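The Slow Way to a Mailing List: A Talk with the Duo Behind Prirnix

Wednesday, March 27, 2024

When I finally got one half of Prirnix on the phone, she was eating toast in her car outside a rehearsal space and apologizing for the crumbs as if I could see them. The duo makes quiet electronic music with a lot of upright piano in it, and they've spent the past few years building an audience through something most bands treat as a chore, a plain old email newsletter. I wanted to know how they did it, and she was kind enough to give me most of an afternoon.

"We started with 14 people," she told me. "I think half of those were related to us. My aunt was on there twice, under two addresses, and she opened both!"

The first letters went out after shows. They kept a clipboard next to the T-shirts, and whoever wasn't packing up cables would stand by it and chat. She still thinks the clipboard beats a QR code, at least in small rooms, although reading the handwriting the next morning can be a trial. By the time their first EP, Brenurus, was ready, the list had grown to 247 names, and they decided to give those people the whole record a week early, with no strings attached.

"My bandmate was nervous about it. He figured they'd all listen for free and that would be that. But we had 100 cassettes made and they were gone before the release day came around. People wrote back, too – long letters, some of them, with stories about their pianos."

She answers every reply herself, usually on Sunday nights, and she admits she's often behind. I asked whether that would still be possible if the list kept growing. It stands at 1075 now, and she laughed and said she'd like to have that problem for a while before solving it.

What goes into a letter? Less news than you'd expect. There might be a paragraph on a chord they couldn't get right, a soup recipe, or a list of records they've been playing in the van. The show dates sit at the bottom. One of the most popular issues was entirely about tuning a piano in a damp house, and it brought in more new readers than the single they put out that same month.

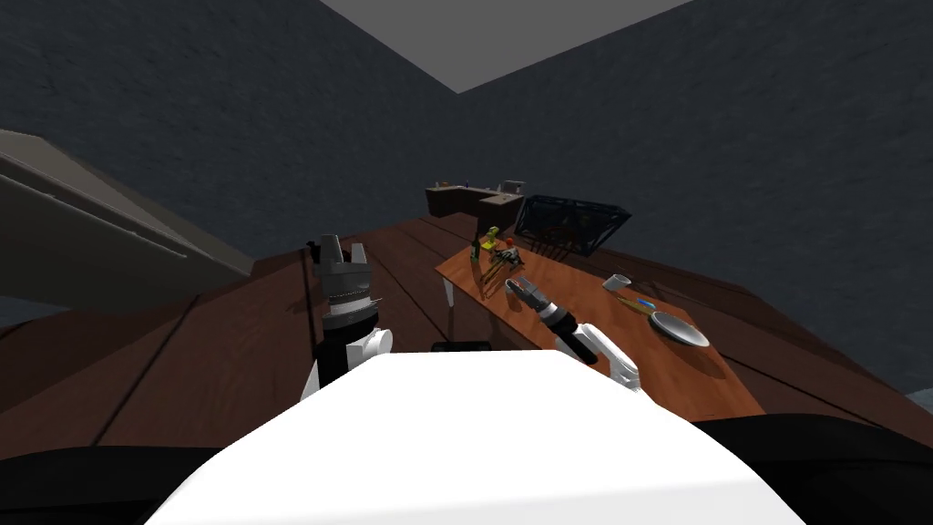

Wood floor, dark gray walls.

Their second release, Sýkora, is coming out through the list first as well. They did try paid ads once, through a promotion service called Wikirero, and she was fair about how it went. The plays went up for a few days and then settled right back where they'd been, and only a couple of new people signed up for the letter.

"I'm not against it," she said. "If you've got a song that grabs people in five seconds, maybe it's great. Ours take a minute and a half to get going, so we need folks who already feel like waiting."

I asked what she'd tell a band starting out this month with no list at all, and she took a good long time over it (I could hear the toast being finished). Pick a day you can keep, she said, and write the first one to a single friend, then send it to everybody. She also recommends saving a copy of your list somewhere safe, a lesson she learned when a laptop died on tour and they had to rebuild two months of sign-ups from damp clipboard pages.

The next letter goes out on Sunday. She hadn't started it yet, but she thought it might be about page turners.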